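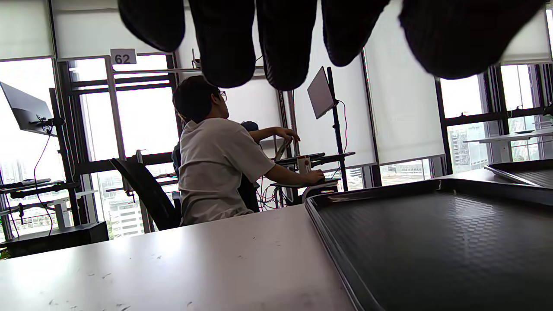 Torquil Shearer, April

Notes on the workstation layout at Bostham, by the windows, bay 62. Mostly monitor poles, cable runs and the shared table. Long thread, little drama.

The bays take their numbers from the small white signs at the top of the window frames. These predate us. The previous tenant, Pawłowska, numbered by window, and the floor plan we inherited uses the same scheme. I have kept it. Renumbering would mean relabeling every outlet on the drawing.

Monitors are on tall black poles. A pole takes very little desk surface and allows a wide range of heights on one clamp. The cost is leverage. The higher the screen, the more any knock on the desk shows up as wobble.

Clamp torque matters less than what the clamp is biting on. Check the underside of the desktop first. If there is a crossbar in the way, the lower jaw seats at an angle and the pole leans however hard you tighten it.

Set the height with the person seated in their own chair, at the recline they really use. Top of the screen at eye level or a little under. People sit up straight when they see you coming with a hex key, so wait a few minutes and measure again.

A screen mounted high and tilted down suits two people working at one position, one seated and one leaning in. For a single seated user it is usually too high. We have both cases, sometimes at the same desk on the same afternoon.

Orientation: screens at right angles to the glass where the room permits. Facing the window, your eyes keep adjusting between the panel and the sky. Backed onto it, you get the sky reflected in the panel. We have some compromises at the ends of the row.

Cables. The display cable needs a loop where it leaves the monitor, so the arm can turn without pulling on the socket. I allow 200 mm of slack at the head. Below that it should be tied to the pole all the way down.

At present the loops exist and the ties mostly don't. The black cables hang free of the poles. They work fine. They also catch on sleeves.

Under the desks is worse. Red, black and white, all in one tangle near the floor. The colors mean nothing. They reflect whatever was in the box when someone needed a cable.

The standing desks make this harder. A cable that is tidy at sitting height becomes a tether at standing height, so people leave a generous surplus, and the surplus ends up on the floor with everyone else's surplus.

The correct arrangement is a carrier fixed under the desktop, power strip inside it, and a single flexible drop to the floor. Everything on the desk then travels with the desk. Only the one drop has to absorb the change in height.

I have asked for carriers from Murnar. The quote came to 1,781 including delivery, before fitting. Fitting is me.

Until they arrive: hook-and-loop ties, never plastic zip ties. Zip ties get pulled too tight, then cut off with scissors, and sooner or later the scissors find the cable.

Cups. There is a red-and-white one on the desk near the mouse as I write up these notes. My recommendation is the far side of the keyboard from the mouse hand. Compliance is low, mine included.

Chairs are black with tall mesh backs. Good for long sessions, awkward near pole desks. The back sweeps a bigger arc than you would expect when someone turns around to talk. Leave clearance behind the chair at full recline, plus a walking width.

Keyboards on the narrow desks: push them back when you leave. On a desk that shallow, a keyboard at the front edge is the first thing a passing hip will meet.

Now the shared table.

It is light gray, which I argued for. A dark part on a white top is fine to look at for ten minutes and tiring after an hour. A mid or light gray keeps the contrast without the glare, and small dark screws are still easy to find.

On it we use black plastic trays with a raised rim and rounded corners. The rim keeps round things on the tray. The rounded corners can be wiped out with one pass of a cloth. 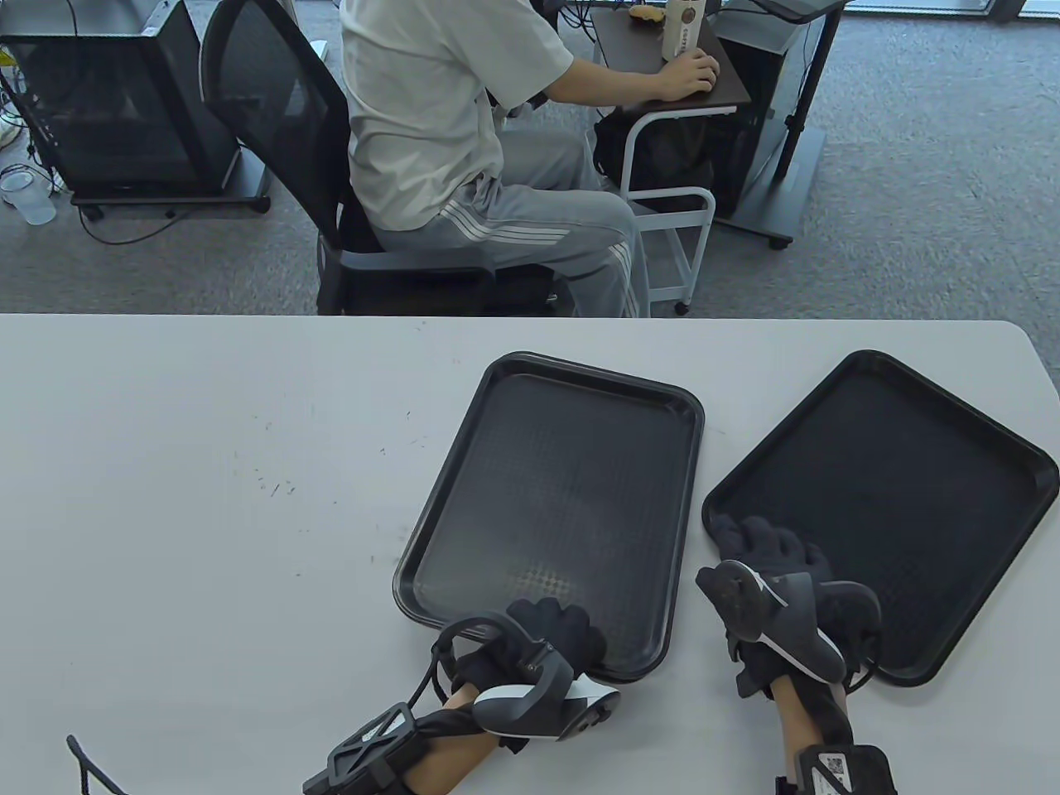
Tray position drifts. You put two down square to the table edge, people work at them from both sides, and before long each one has its own heading. It makes no difference to a tray used alone. With a pair, the gap between them closes at one end and opens at the other.

The working gap should be 20 mm at the narrowest point. Enough for fingertips to get down beside the rim and lift. With the rims touching, you have to push one tray away to pick the other up, and pushing a loaded tray is how things get mixed.

I tried tape marks on the table at our old place in Dromlow. They worked until the edges lifted and collected lint. A thin mat with the outlines printed on it would be neater. I haven't found one in the right size.

Surface: the inside of these trays has a faint dotted texture. I prefer it to a polished base, where flat parts stick down and have to be levered up with a fingernail. Deeper patterns exist, but they hold dust and I would avoid them for anything small.

Labels go on the outer rim, short side. A label on the base is hidden the moment the tray is in use.

The table sits close to the desks. I would like more aisle between them. With somebody at the mouse and somebody else at the table, a third person has to go the long way round.

Lighting over the table: I aim for 1,000 lux on the surface when we are sorting small parts. Daylight from the windows does much of the work until mid-afternoon. After that the ceiling fittings are short of the mark and a task lamp is needed.

The task lamp must clamp to the table. A freestanding base takes up exactly the area where the next tray would go.

Open items: carriers from Murnar, ties on all poles, table moved back a little, lamp. The keyboard on the narrow desk needs a longer lead or a shorter route.

Will add measurements once the carriers are fitted.

Comments

Raghavendra Pinto: On the leaning poles, try a steel plate between the jaw and the desktop. Spreads the load and stops the clamp denting the underside. Fixed two of mine.

Torquil Shearer: Thanks. I have plate offcuts. Will try it on the worst one.

gray_bench: Does the single drop survive repeated height changes? Mine frayed where it entered the floor box.

Torquil Shearer: Depends on the bend radius. Put a strain relief at both ends and let it hang in a wide curve.

kettlewire: The zip tie point is correct. I have lost a network cable that way.

m_okt: What is the lamp clamp range on a table that thick? Asking for ours, same problem.

Contact | Copyright Torquil Shearer | Back to top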